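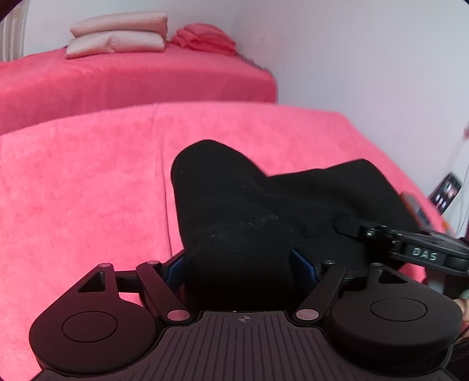

Tuesday, 4.10 pm

Grasp width estimator, black fabric again. Pad segmentation fine, blue on black is easy. Trouble is the cloth mask – it bleeds into the linkage arms, both near enough the same value, so width reads wide open when the pads are well in. Pink blanket behind is no bother.

Tried: fixed mask for the housings and arms, per-frame pivot fit on the silver pins. Pin fit drops out on glare, mostly the big lower ones. Jintana reckons use the upper pins only and solve the linkage from there. Will do.

Reran the Voddale set, 62 clips. 13 bad before, 7 now. Four of the seven are dark knits, rest are timestamp slip (seperate issue, Tarek has it).

Bumped the median window, then put it back – lagged the close event too much for the policy labels.

To do:
– upper pin solve, behind a flag
– colour threshhold out of the code and into config
– ask Tarek if the Kamolrat logs are resynced yet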